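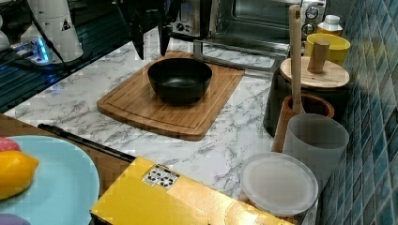 Black bowl on the bamboo board, marble counter.

19 October 2019

Up before six again. The heating in the apartment clicks for a good while before it does anything, so I made tea and sat with the lease papers from Sinaga. I have read them three times now and still don't like the clause on repainting. Two coats, landlord's color, at my cost. I wrote a note in the margin to ask Carmela, who signed with the same people when she moved to Markdale.

Rain until nine. I walked down to the Gernley Street post office anyway to send Mom's reading glasses back to her. She left them on the arm of the couch in July and has been using the drugstore pair ever since. The woman at the window wanted a customs form, then looked at the address again and said I didn't need one. Shoes soaked through. I stuffed them with the free newspaper when I got home and stood them by the door.

The rest of the morning went on the soup question. The church lunch is next weekend and Kurniawati Manurung has put me down for soup, 70 people. Last year I made the lentil and ran out before the choir had been served, and I heard about it. I went through the old notebook and found the squash one from when I worked at Conine. The recipe there is for 130, so I have to cut it down, and I am never sure how much to cut the salt. My note from then only says "less salt than you think," with no number next to it.

Called Kurniawati at noon. She says the church has the big pots but one lid is missing. She also says no cream, as two of the families can't have it. Coconut milk then. I priced it at the discount place and it comes out cheaper than cream anyway. Bread is coming from somebody else, and she wouldn't tell me who, so I expect they haven't said yes yet.

Paid the dentist. Moved 1,000 over from savings to cover that and the deposit, which leaves me 2,000, and I would like to leave that alone until spring. Wrote it all in the blue book.

Carmela Llorente came by at four with a bag of pears off her sister's tree. They are hard as wood. She told me to wrap them in paper and leave them in the closet, so they are in with the towels now. She read the lease clause and laughed. They never checked hers. She moved out leaving a green bedroom and got the whole deposit back – but that was under the old manager, and she thinks I should get it in writing. We talked about her knee, and whether she should give up the stairs job. She won't.

Dinner was eggs and the end of the rice. I started a letter to Uncle and got as far as the weather. I keep wanting to tell him about the move and then thinking he will worry about the boxes in his old room, which I have not touched since he asked me to go through them.

Things for tomorrow: squash, coconut milk, stamps, call Sinaga about the paint, look for the missing lid in our own basement, where Kurniawati thinks it may have gone after the bake sale.

Shoes still wet at ten. Bed.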